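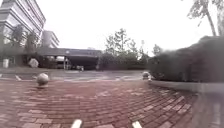

Walking to work in the rain: shoes, routes, giving up?

pavement_pam
Fri 31 May
So I moved to Pavbridge in the spring and decided I was going to be a person who walks to work. Six miles round trip, five days a week. And I love it, I really do, except my feet are soaked by the time I sit down and they stay that way until lunch. I've been through two pairs of sneakers already. What do you all wear? I've got a pair of Festach boots in my cart but they cost more than my winter coat did, so talk me into it or out of it please!

ristby_rambler
Out of it. I had Festachs for one winter and the lining went at the heel. Waterproof shoes keep water in just as well as they keep it out, and once it comes over the top you're walking in two little bathtubs. Get light mesh shoes that dry fast and keep spare socks in your desk. Wool ones.

toastcrumb
Hard disagree with rambler. Mesh is fine in July. I'm on my second pair of Choi ankle boots and my feet have been dry since I bought them. The trick is rain pants that go OVER the boot (I tucked mine in for a whole year like a fool).

Also pam, which way do you come in? The route makes more difference than the shoes if you ask me. I used to go straight along the big road every morning and every bus that went by gave me a shower. On a gray day with the road all shiny it's kind of pretty, I'll give it that.

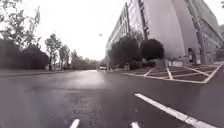
Anyway I switched to the back streets and it added a few minutes, but I quit showing up with my pants wet to the knee. Worth every minute. There are more trees to drip on you, so wear a hat with a brim, because a hood just blows off or makes you deaf.

pavement_pam
Main road the whole way, ha. I figured it was the shortest. Will try the back streets on Monday. Hat is a good tip, I've been fighting with my umbrella all month.

ristby_rambler
Umbrella, in Pavbridge wind? Brave. And I still say dry-fast beats waterproof. I got a clicker counter when I started and I've logged 927 walks to work in mesh shoes. When I hit 1000 I'm buying myself a cake.

toastcrumb
927 walks with wet feet is still wet feet, rambler.

Chun-yin Tsao
I'm going to annoy both of you and say it's about grip. I went down flat on my back last May in brand new shoes, stone dry inside, bruise the size of a dinner plate. Brick is bad when it's wet, and so are metal covers and leaves, but painted lines are what got me. Anything thick and yellow I step around now, or I go flat-footed with short steps, like a penguin. 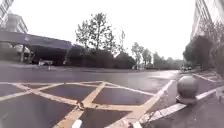

Yellow crosshatching on a damp road. I go around.

Look at the sole before you look at the lining. Soft rubber, lots of little edges. Press your thumbnail into it in the store, and if it feels like a hockey puck put it back on the shelf.

toastcrumb
OK that's fair. The Chois are not great on paint. I've had a wobble or two.

ristby_rambler
Mine are fine on paint, just saying.

pavement_pam
Yikes, Chun-yin, glad you're all right! So I took the Festachs out of the cart. Plan is cheap grippy shoes, wool socks in the desk, hat, rain pants over the top. Does anyone dry their shoes with newspaper? My mom swears by it but I don't even get a newspaper.

Chun-yin Tsao
Paper towels work. Change them once after an hour. Take the insoles out first and stand them up by themselves or they'll stink by the end of the week.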